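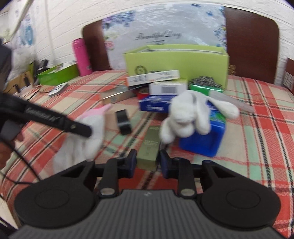
## Harnia's night market is coming back to the riverside, and it's staying through October

2022-06-20

Good news for anyone who has missed eating dumplings out of a paper tray while standing up: the Harnia night market reopens next week on its old stretch of the riverside, between the footbridge and the ferry landing. It has been gone for two summers, and for a good part of that time it looked as though it might never return, so you can imagine the mood at the stallholders' meeting when the permit was finally read out. There was clapping, and somebody had brought a cake.

The market will run on the last two evenings of every week, from six until eleven, and the final night will be in October, the exact date depending on how early the fog sets in on the river this year. The town has granted space for 80 stalls. That's 22 more than the old layout had, and the extra room comes from the former coach parking lot, which was resurfaced in the spring and now drains properly (those of you who remember crossing it in sandals will be pleased).

Most of the old favorites have signed up again. The flatbread ovens will be in their usual place by the steps, and the two families who sell grilled corn have settled on opposite ends of the market, as they always did. Among the newcomers is Arai, the small noodle kitchen from Moltance, which has never sold outdoors before and is bringing a short menu of four broths. Wevura, the cheese cooperative from up the valley, is taking a double stall and promises its smoked curd on every night of the season, along with a soft goat cheese that only comes around in July.

There will be plenty that isn't food, too. Secondhand books are back, and so are the knife sharpener and the plant tables, though the plants have been moved away from the ovens after some sad wilting in the last season. Anyone with a pair of kitchen scissors that no longer cut can drop them off at six and pick them up on the way home.

Getting there should be easier than it used to be. The ferry will make two late crossings on market nights, at ten thirty and again at eleven fifteen, and the Moltance bus will wait at the bridge until the second boat is in. Drivers are asked to use the school lot on the hill, where 358 spaces are open free of charge after five. Please don't park along the river road, even for a minute, as it's the only way in for an ambulance. Bicycles can be left in the fenced area behind the ferry office.

One change that has caused some grumbling is the end of disposable cups. Drinks will be sold in sturdy returnable ones with a small deposit, and they can be handed back at any drinks stall, whichever one you bought from. You're also welcome to bring your own mug, and several stallholders told us they'd much prefer it.

Music will be kept to the far end, past the landing, and will stop at ten so that people living on the quay can get to sleep with their windows open. This was the sticking point in the talks over the winter, and the quay residents deserve a word of thanks for meeting the market halfway. A petition in favor of reopening gathered 1,809 signatures, a good many of them from the very houses closest to the stalls.

In case of heavy rain the market moves under the arches of the old grain hall, with a smaller number of stalls. The decision is made by three in the afternoon and will be posted on the hall doors and at both ferry landings. A little drizzle won't count, so bring a jacket.

A few stalls are still free for the later part of the season, mainly on the parking lot side. Applications can be picked up at the town office on weekday mornings, and first-time sellers pay half the usual fee for their first four nights.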